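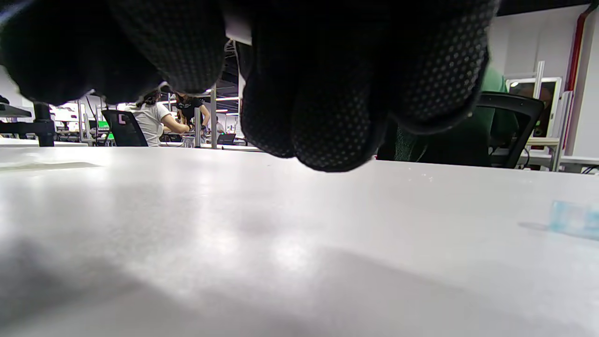

bmoncrieff_j
Replacing the fill valve on a toilet tank with hard water scale on the shank nut. The nut is plastic, the shank is plastic, and the supply line coupling has fused to both. Penetrating oil is out because it attacks the washer. I switched to a black knit glove with the raised grip dots and got a quarter turn by hand, then it stopped. House is on a well, hardness tested at 221 ppm in July. Do I cut the nut or keep soaking it in vinegar?

dparsons
Cut it. A new valve comes with a new nut. Oscillating tool, shallow pass, stay off the porcelain.

ellwood_joanne
Disagree with Derek. Wrap a rag soaked in white vinegar around the nut and leave it for 60 minutes, then try again. Scale at that hardness softens fast. A blade slip cracks the tank and then you are buying a tank.

dparsons
I have cut 5 of these and cracked none. Vinegar does not get into the threads unless there is already a gap.

ellwood_joanne
He has a gap. He got a quarter turn. 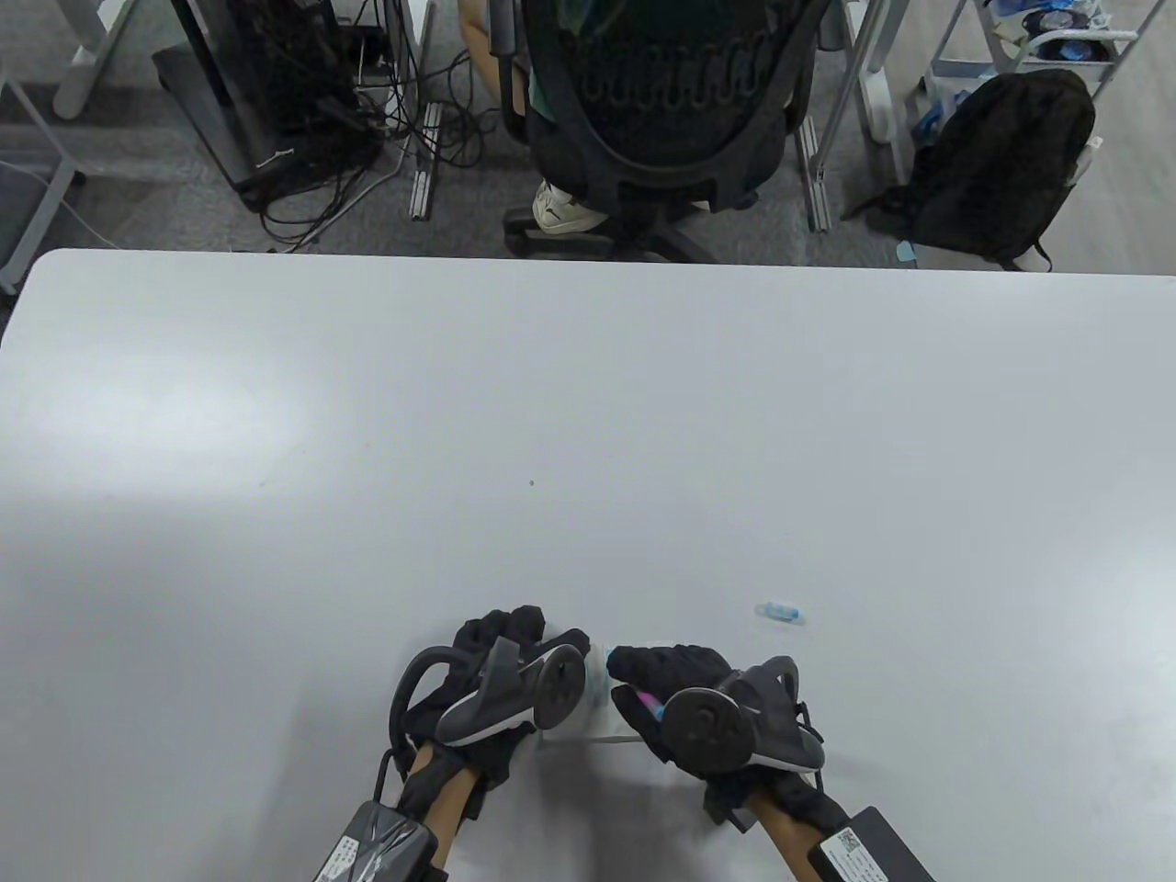
Barry Treloar would do neither. Shut the stop, drain the tank, take the tank off the bowl and work on it upside down on a towel. You can see the threads and you can get channel locks on the nut squarely. The coupling comes off at the stop end, so leave it attached at the tank. Budget for a new tank-to-bowl gasket and bolts.

bmoncrieff_j
Bolts are the original steel and look worse than the nut. I would like to leave them alone.

b_zamfir
Then soak it. Also replace the supply line whatever happens. I use the braided Eltine ones. Hand tight plus a quarter turn, no tape on the coupling.
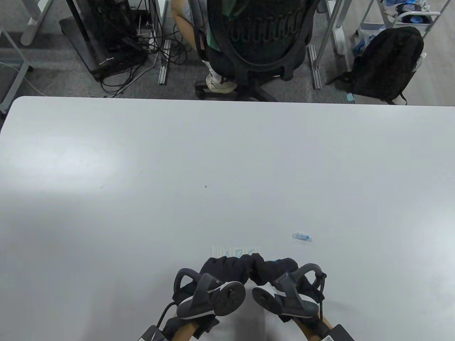 Does the new shank washer go inside the tank or outside? Inside, bevel facing down, with the nut bearing directly on the porcelain outside.

bmoncrieff_j
Soaked twice. Nut is off, threads on the old shank are stripped for half their length. New valve is in and set, no drip at the coupling so far. Vinegar residue rinsed off the tank.

dparsons
Check it again in the morning with a dry paper towel.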